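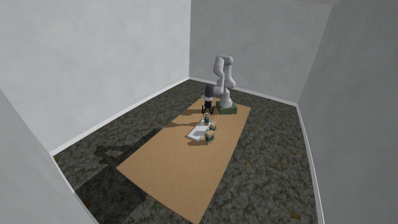
Why don't you just string them all tighter and be done with it, came the question from the doorway before I even had my coffee down, and I have to say I didn't have a good answer ready. They lose tension, you put more in at the start, problem solved? Well, no, but it took me most of the morning and a good chunk of the afternoon to work out why I was so sure of that.

Print this page | E-mail to a colleague

August, stringing bench, Neltance tennis shop

So, the loaners. For anyone reading this who wasn't in last month: we have 14 Dunlow frames that go out with the beginner groups, all the same model, all 280 grams before strings, and the coaches have been grumbling that some of them play like a trampoline and some of them play like a cutting board. Same frame, same string, same knots, same person stringing (me). I said I'd go through the lot.

First thing I did was stop trusting the machine. The Karketti has been a good machine, I like it, I learned on it, but it had not been checked with the hanging gauge since we moved the bench, and I'm embarrassed to write that down. Hooked the gauge in line with a scrap of string, pulled, read it. Low. Pulled again. Low again, but by a different amount! That bothered me a lot more than the low reading did. A machine that's off by the same amount every time you can live with, you just write the offset on a piece of tape and stick it to the dial. One that wanders is no use to anybody.

Took the gripper head apart. The jaws had a glaze on them, that shiny coating you get from polyester, and the string was creeping through while it was under load. You can't see it creep. I only caught it after I put a marker dot on the string right where it goes into the jaws and watched the dot walk out (slowly, then all at once, then slowly). Cleaned both jaws with alcohol and a brass brush, dried them, put them back. Dot stays put now. Gauge agrees with the dial, pull after pull, and I ran it enough times that my shoulder is complaining.

While it was open I also did the clamp bases, which were filthy. Should be a monthly thing. I'm going to put it on the wall by the cutters.

Then the string. We buy the Ryu in 100 meter reels, and I had two on the go, one from the front cupboard and one that had been sitting on the sill over the radiator since who knows when. Same string on the label. Feels completely different off the reel, though. The one from the sill is stiffer and it holds its coil so hard that it fights you on every cross. I strung one frame from each, same tension, same pattern, same 2 knots, and hung them side by side overnight. Next morning the sill one had dropped noticeably further by the phone app, and it pinged lower to the ear too.

I know the phone app isn't a lab instrument. It listens to the ping and does some math. But comparing one frame with another on the same day, in the same room, with the damper out, I think it's fair enough. I wouldn't quote the number to a customer.

So now there are at least three things going on: slipping jaws, bad string, and whatever else. Typical. I hate it when I find the problem and there's another problem standing behind it.

Back to the question from the doorway. If I had just cranked everything up, the frames done with good string on a day the jaws happened to grip would have come out like boards, and those go to kids and to adults who've never held a racket, with elbows that aren't used to any of it. And the ones that slipped would still have slipped. All I'd have done is move the whole mess up a few pounds. That's the answer I should have given, and I did go and give it around lunchtime, at some length, to a person who was trying to eat a sandwich.

The other bit worth keeping is about pre-stretch. I'd gotten lazy with it. On the first batch I pulled the coil out by hand against the door handle, and on the second batch I think I skipped it altogether (the notebook page just says "strung," thank you, past me). For the redo I'm pulling every length the same way, slow and steady, and counting to ten under my breath. It makes the crosses so much nicer to weave, too. I'd forgotten! They just lie down.

Also tried mounting the frame with the side supports a little looser than I normally would and went straight back. The Dunlow hoop squashes a bit once the mains are in and I could hear it creak. Don't do that. I checked the hoop length before and after with the calipers on the next one and with the supports snug it comes back to where it started when the crosses are done.

Order of work for the redo, so whoever picks it up after me does it the same:

Cut out all the old string from the middle outward, and bag it. Look at the grommets and swap the cracked ones at the head. Wipe the jaws before each frame. Gauge check at the start of the session and again after lunch. String from the front cupboard reel only. Initials and month on the tag, and please write the tension on it, don't write "usual."

The sill reel I've put a big X on. I didn't throw it out yet, I want to try it in a practice frame later on and see how long it takes to go really dead. Purely curiosity. If you need to practice knots, use that one.

Where it stands at 4:30: the first few are done and hanging, they ping close enough together that I couldn't pick them apart with my eyes shut. I did try that. The rest will have to wait until I get the bench back, there's a pile of customer jobs that were promised and I've already been asked twice where they are.

Things I still don't know. Does the room temperature matter as much as the older stringers always told me? The shop gets warm in the afternoon with the sun on that side and I've been stringing at both ends of the day without writing it down. I've started a column for it. And do the grips matter, in the sense that the coaches might be calling a racket "dead" when it's just got a slimy old overgrip on it? I suspect a couple of those complaints are exactly that. I'm going to put fresh grips on half and say nothing and see what comes back.

Need to order: grommet strips for the Dunlow, another reel of the Ryu, brass brush (this one's shedding), tape for the dial.

This site uses cookies to remember your settings. By continuing to browse you agree to their use. OK | More information

Comments

Guest: We had the same glaze on our jaws and I blamed the string for a whole season. The marker dot is a great trick, stealing it.

Guest: Are you stringing these one piece or two? You mention two knots so I guess one piece, but I'd go two piece on that frame, the crosses can start at the head that way.

Author: One piece, yes, bottom to top would be wrong on these but the mains end at the throat and I run around the world with the long side. It's slower and I mutter a lot. Might try two piece on the next one and compare.

Guest: Please do the overgrip test and post it. I have money on the overgrips.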